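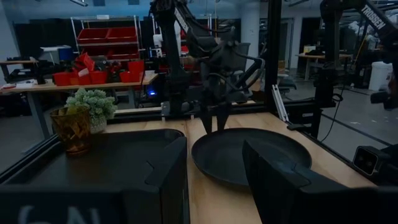
The Belell, seen from one of its own wrists. Photo: Athina Antoniadis, 2018-04-06

The Belell is a multi-armed kitchen robot built in the Atham shared workshop in Civport. It was meant to cook an omelette. Its chief distinction is the length of time it has spent not doing so, during which it has become fairly good at handling a pan.

Background

The project was started by Athina Antoniadis, a former pastry cook who had joined Atham to mend a chair. Her first machine, the Bakos, was a single arm made from drawer runners and windscreen wiper motors. It could lift 200 grams, or one egg and a certain amount of hope, and it dropped most of what it lifted. The Bakos was retired in June and its motors now open the workshop's skylight, which they do slowly.

Its successor abandoned home-made joints in favour of bought arms, a decision still described in the Atham newsletter as "the surrender". Members who had spent a winter filing brackets for the Bakos took it badly, and two of them went off to build a boat.

Construction

The arms work over a table of pale wooden boards, with a dark metal frame behind it. One of the arms carries the name TROSSEN along its upper link. The grippers have black fingers, and a small camera at the wrist gives the operator a view between them. This view is mostly of fingers. Early users complained that it was like cooking in boxing gloves, and a proposal to fit slimmer fingers has been on the workshop's wish list ever since.

Cabling took longer than any other part of the build. The first loom was cut to the exact length needed with the arms at rest, and so came out of its sockets as soon as they moved. The second has more slack. The total cost, excluding eggs, was 700 pounds over the budget, which had been drawn up before anyone looked up the price of an arm.

Operation

Practice is done with a round, shallow-rimmed black pan and a black tray. The standard exercise is to bring a gripper down over the pan, take hold of it and put it on the tray. Antoniadis logged 253 attempts at this in her notebook before she stopped writing down the failures separately. An amber glass vase and a small artificial plant in a white pot are used as obstacles – the vase is the more respected of the two.

Reception

The Belell was shown at the Civport open day, where it held a pan for 4 minutes and was applauded. A visitor asked when the food would be ready.

See also
Bakos (robot)
Atham workshop
Omelette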